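Demonstration Day Safety Checklist — Robot Cell, Processor Installation
Litstead Works, Malolcombe Building
Completed by: Florencia Bustos, site safety
Visitors expected: 82
Revision: December, replaces the one with the coffee ring on it

Ratings used: OK / OK with comment / FIX BEFORE OPENING

SECTION A. ACCESS AND FLOOR

A1. Visitor line taped and visible from the door.
OK with comment. Taped, yes. Somebody has used the yellow tape for the visitor line and also for the cable run, so a careful visitor could follow the cables straight to the control cabinet. Put arrows on one of them.

A2. Clear distance from visitor line to arm at full reach, minimum 1,000 mm.
OK. Measured 1,590 mm at the closest point, with the arm stretched toward the door. Please don't "use up" the difference with a brochure table. I know about the brochure table.

A3. Group size no more than 20 inside the cell room.
OK with comment. The sign says 20. The Aguirre party has booked as one group and is bigger than that. Split them in the lobby, before they've all seen the robot and started pushing.

A4. Emergency exit unobstructed.
FIX BEFORE OPENING. The welcome banner is standing in front of it. It's a nice banner.

SECTION B. STOPS AND GUARDING

B1. Emergency stop at operator station tested.
OK. Pressed it twice. The second time was for my own satisfaction.

B2. Second emergency stop reachable from visitor side.
OK with comment. Reachable by anybody, children included. Station a staff member beside it and accept that it will get pressed at least once.

B3. Reduced speed mode locked for the whole demonstration.
OK. Key removed and in my pocket. The presenter has asked for it back on the grounds that slow is boring. Slow is staying.

SECTION C. WORK AT HAND

C1. Computer unplugged from the wall, side panel off, no sharp edges facing the visitors.
OK with comment. The drive cage has folded metal tabs. They face the arm, which doesn't mind. Whoever reaches in to collect a dropped part should wear the thin gloves.

C2. Gripper holds the processor by its edges and the socket is open before approach. 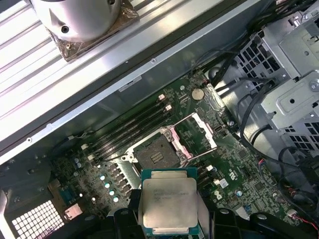

Item C2. Processor in the fingers, load plate open, memory slots empty.

OK with comment. The chip is tilted at this point in the approach. The presenter should say so out loud, or the front row will say it for him. No hands in the chassis while the arm is carrying anything. "I was just going to straighten it" is how I got this job.

C3. Spare processor available.
OK. In its tray, in the drawer, labeled. Last open day the spare was in a shirt pocket.

C4. Fingers closed and kept still while the presenter is talking.

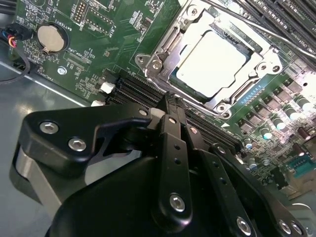
Item C4. Fingertips together just below the socket bracket, over the lower memory slots.

OK with comment. I'd like a higher parking position for the question period. Fingers over the slots are fine while the arm is stopped, but questions run long and presenters lean on things, including the pendant. The Brarum people parked theirs well above the work when we visited them, and I have been insufferable on the subject ever since.

C5. Hex screws on gripper plates checked for tightness.
OK. Checked with the driver, all snug. Driver counted back into the kit, so it won't be turning up inside the computer.

C6. Contact over the processor limited to the agreed force setting.
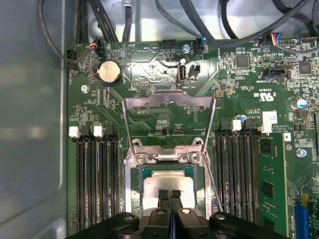 Force limit confirmed on the pendant and written on the card by the operator station. Rated OK. The setting must not be raised to make a point to a visitor, and that includes a visitor who says his grandson could press harder. The lid of the socket is spring-loaded and stays a staff job, with the arm stopped.

C7. Static precautions.
OK with comment. Wrist strap present and clipped. The presenter's fleece is not a static precaution. Cotton shirt, please.

SECTION D. PEOPLE

D1. Presenter briefed on what to do if a part is dropped.
OK. Stop, say "that's why we have a spare," fetch the spare. He has been practicing the line, with gestures.

D2. Safety glasses for the front row.
FIX BEFORE OPENING. The box has plenty of glasses and most of them are scratched enough to count as blindfolds. New box is in the stockroom, behind the old banner.

RESULT
Open once A4 and D2 are fixed. I'll walk it again at 8:30 a.m.

F. Bustos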